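Instituto Drerska de Robótica Aplicada
Hilo · octubre

1/ El Instituto Drerska presenta los resultados del método Wotby, un procedimiento para entrenar políticas de manipulación bimanual a partir de demostraciones humanas, sin teleoperación. El trabajo ha sido dirigido por Chun-yin Chien y Yu-ting Lai en colaboración con el laboratorio Wattanapong.

2/ El conjunto de datos comprende 1.083 episodios válidos de 8 tareas. Cada participante trabaja con pinzas de mano, y varios comparten sala durante las sesiones.
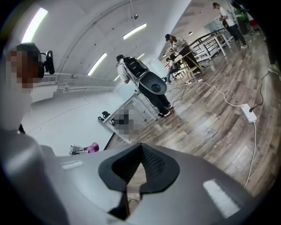

3/ La cuestión que aborda el estudio es concreta: ¿conviene grabar a cada persona por separado, en un entorno controlado, o admitir que otras se muevan por la misma sala? La literatura previa se inclina por lo primero. Los ensayos se diseñaron para comparar ambas opciones con idéntico número de episodios por tarea.

4/ La posición y la orientación de cada pinza se estiman en un sistema de referencia común. Los tramos en los que la estimación pierde continuidad se descartan de forma automática y no se interpolan. Por este motivo quedaron excluidos 184 episodios, que no figuran en la cifra anterior.

5/ Las tareas con tela fueron las más exigentes. Un paño no conserva su forma entre un agarre y el siguiente, y la política debe decidir el punto de contacto a partir de la imagen de la propia pinza.

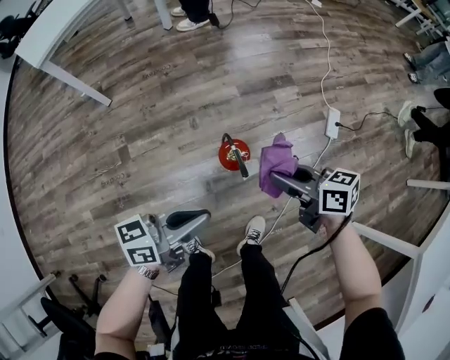 Dos pinzas de mano con cubos de marcadores; la derecha sujeta un paño morado.

6/ Resultado principal: la política entrenada con grabaciones en sala compartida completó 80 de cada 100 intentos en el entorno de evaluación Tanorness, con objetos no incluidos en el entrenamiento. La entrenada con grabaciones individuales obtuvo un valor inferior en todas las tareas salvo en la de apilado.

7/ El equipo atribuye la diferencia a la variedad de fondos. Con personas y mobiliario en el campo visual, el modelo aprende a dar menos peso a lo que no interviene en el agarre. Yu-ting Lai advierte de que esta interpretación requiere un análisis de ablación, actualmente en curso.

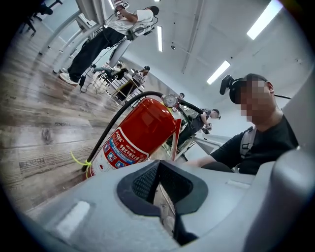
Vista desde una de las pinzas, con un extintor rojo en primer término y varias personas en la sala.

8/ Limitaciones: todas las grabaciones proceden de un único centro, la iluminación apenas varía y no se han evaluado objetos transparentes. Los rostros se pixelan antes de cualquier publicación de imágenes.

9/ El protocolo de captura y los criterios de exclusión pueden solicitarse a la secretaría técnica del Instituto. Las consultas sobre el entorno Tanorness deben dirigirse a Chun-yin Chien.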